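November, Hukonthorpe, late.

Spent the evening on the spares budget. The tape over the lower arm is crumpled and frayed at one edge, so a proper cover goes on the list in place of another roll. Quotes are in from Enda and Velano; Jõgi has yet to reply. Velano comes to 2,089 with 2 replacement fingers and a set of pivot screws, delivery extra. Enda is cheaper but leaves out the screws, and their lead time is longer.
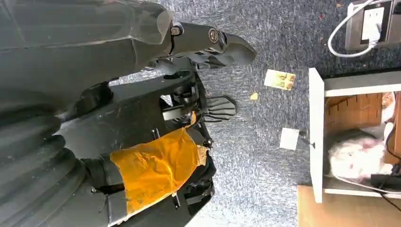
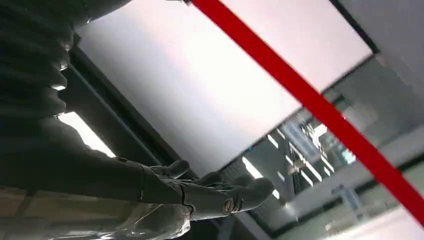

Arm and fingers at close range. The ribbed finger and the card on the carpet are in the first; the finger pivot shows best in the second.

I would sooner pay for the fingers now and put off the cable clips until the new year. The hose can wait as well. Need to check whether Velano's price includes fitting, and whether their finger pitch matches ours; the drawing they sent gives no tolerance. If Jõgi has not answered by the end of the month I shall order without them.

Still to do: measure the length of hose, ask Enda about carriage, move the spares sheet to the shared folder.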